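Plevodness Workbenches
Zotex Series 700 Bench with White Top

Home / Workshop Furniture / Benches / Series 700

Overview

The Series 700 is a standing-height workbench for test rooms, teaching labs and small assembly shops. It has a flat white work surface on an aluminum profile frame. The top is meant for electronics and control work, where you need space for screens, power units and wiring all at once.

Benches ship flat. Two people can put one together with the hex keys in the box. The legs have leveling feet, and casters can be ordered in their place.

Work surface

The top is sealed on all four edges and wipes clean with a damp cloth and mild soap. Do not use acetone. Small parts, dropped screws and dark cable are easy to find on the white finish. Light scuffs come off with a melamine sponge. Deeper scratches can't be polished out, so use a mat if you file or drill at the bench.

The standard top is 72 inches long. That leaves room for handheld controllers to lie side by side with a control box behind them, and for a finned heat sink or power unit farther along.

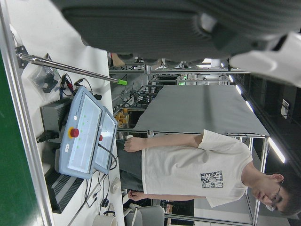
Frame and accessories

The frame is slotted aluminum profile in a natural silver finish. Brackets, rods, lamp arms and side panels bolt into the slots with standard T-nuts and can be moved later without drilling. Side panels come in green, gray or clear.

Items sold separately:

Cable tray, rear mount
Power strip with 6 outlets
Mrema clamp bracket for rods and lamp arms
Side panel, full height
Caster set, 4 pieces, two locking
Jetell anti-static mat, gray

Cables

Loose cable takes up more of a bench than most buyers plan for. The rear tray holds plugs and adapters under the back edge of the top. If your equipment is moved often, order the tray with the open front so that plugs can be reached without unscrewing the cover.

Delivery and assembly

In-stock benches leave the warehouse the next working day. Orders with colored side panels take longer, and orders placed in December are shipped after the holiday closing. Check the carton for dents before you sign. Report missing hardware with the part number from the packing list and we will mail it free of charge.

Leave the frame bolts finger-tight until the top is on, then level the feet and tighten everything.

Questions

For custom lengths and quotes on more than 6 benches, contact Montserrat Lorente in sales. For spare parts and frame drawings, contact Illia Kravchuk in technical support. Please have your order number ready.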